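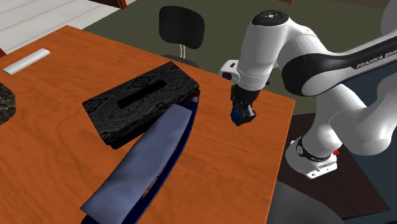 Lejla Berisha had told them that a present for a porter should never cost more than the porter's shoes, and that the limit was therefore forty-three pounds. Ravinder Doucette entered the sum in column 2 of the sheet. The heading of the column was Ceiling.

The porter was Rosaire Fehr. He was leaving Grarkwood after 941 night shifts, a figure taken from the rota system, which did not record swaps. The ward had collected in an envelope since April. Ravinder had emptied it twice and reached the same total both times, within the ceiling.

Suggestions were held in column 3. Huguette Turcotte had put down a fountain pen. Ishbel Galbraith had put down a better fountain pen. Someone had written Dhillon, the name of a shop in the arcade, with no item against it.

Ravinder went to Dhillon on his break. The shop sold watches, flasks and a range of travelling clocks made by Vanuvia. The smallest clock weighed 423 grams with its battery and had a luminous dial. He asked whether the tick could be heard at two metres. The assistant put it on the counter and they both stepped back. It could.

He bought the flask.

Engraving was charged by the letter, spaces free. The full name came to eleven letters and took the price over the ceiling. The surname alone came to four – well inside it. Ravinder had it done in capitals, with the date underneath, 21 Jul 2001, for which the engraver made no charge.

At handover Rosaire turned the flask over, read the base and unscrewed the cup.

"Does it leak?" he said.

"I filled it at noon and laid it on its side," said Ravinder. "Six hours on a paper towel."

Rosaire nodded. He put it in his coat and went down to fetch the last bed.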